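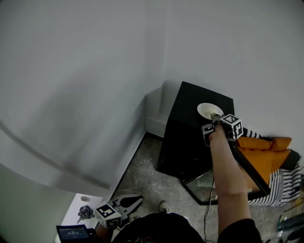
The man who runs the new-material night in the back room at Birton does not want his name used. He says this is modesty. It may also have something to do with the leaflet on the bar, which promises "the toughest and fairest comedy competition in the country" and which, when I read it out to him, he admits he wrote himself.

"Well, somebody had to write it," he says. "And it is tough. We've had people crying in the car park."

The competition is called the Stolard Cup. It runs through March, it costs £12 to enter, and the winner gets five minutes at the Drirnura Comedy Weekend, a slot which last year fell at two in the afternoon, opposite the lunch service. There is also a trophy. Winners have to give it back.

I had come because I have never understood how anybody judges a joke. A high jump has a bar. A cake can at least be eaten by everyone on the panel. But a joke heard by 60 people who have had a drink is a different thing from the same joke heard by three people with clipboards, and I wanted to know which of the two was being marked.

"Both," he says. "You listen to the room and you listen to yourself."

And if they disagree?

"Then you have a chat."

The chat, as far as I can make out, is the system. Each judge gives marks for writing, delivery and something listed on the sheet as "spark". I ask for a definition of spark and he gets as far as "you know when someone walks on" before waving at the door, as though someone might. Last year's final was decided by a single mark in this column. The runner-up asked to see the sheets and was told they had been thrown away.

"They had been thrown away," he says, a bit sharply. "There was nothing funny about it. We throw them away every year."

He is better company when he gets off the subject of fairness. He did stand-up himself for five years, mostly in the north and mostly unpaid, and he talks well about the misery of it: the last train missed, the promoter who vanished at the interval, the stag party who asked whether he did magic. He stopped, he says, after a gig at which the only laugh came when he thanked the sound engineer.

"I still don't know what was funny about it. I tried it again the next night, same words, same pause. Nothing. That's when I thought, I'm not in charge of this."

Which seems to me a decent argument against handing out marks for it. I put this to him.

"No, no. It's an argument for doing it over several rounds. Anyone can have a fluke."

The rounds are another sore point. Acts are expected to bring two friends to each heat, and any who turn up alone go on first, before the room has warmed up. He calls this "an encouragement". One former entrant I spoke to, who now performs as half of a double act called Cho, called it something else. "You run out of friends by the semi-final," she told me. "I had my dentist there. She was very good about it, but she'd heard the set by then and she'd stopped laughing, so really I'd have been better off with strangers."

She didn't win. She does say the heats taught her to cut, and that a seven-minute routine about her grandmother's caravan became a four-minute one which she still uses. "I could have learned that for free, though," she said. "There are open mics."

I ask the organiser where the entry money goes. Last year it came to £3,340, a figure he gives me without looking anything up. Some of it pays for the room and some for the judges' travel. A good part goes on what he calls promotion. I ask whether that means the leaflet.

"The leaflet, the posters, the online stuff. It all adds up."

Nobody retires on a night like this, and I don't think he is trying to. He puts out the chairs himself. When the microphone starts to hum during the first act he is up and under the stage with a torch in his mouth before anyone has complained. He plainly loves the thing, and he laughs at acts who are dying, which is a kindness, even if you could see it as a judge interfering with the evidence.

The heat I watch is won by a young man with a long story about a tortoise. I didn't think much of it. The woman on before him had a single line about parish newsletters that was better than anything else all evening, and she came fourth.

"Yeah, lovely line," the organiser says afterwards, stacking. "Didn't have the spark, though."

He says she can enter again next year -- same fee, no discount.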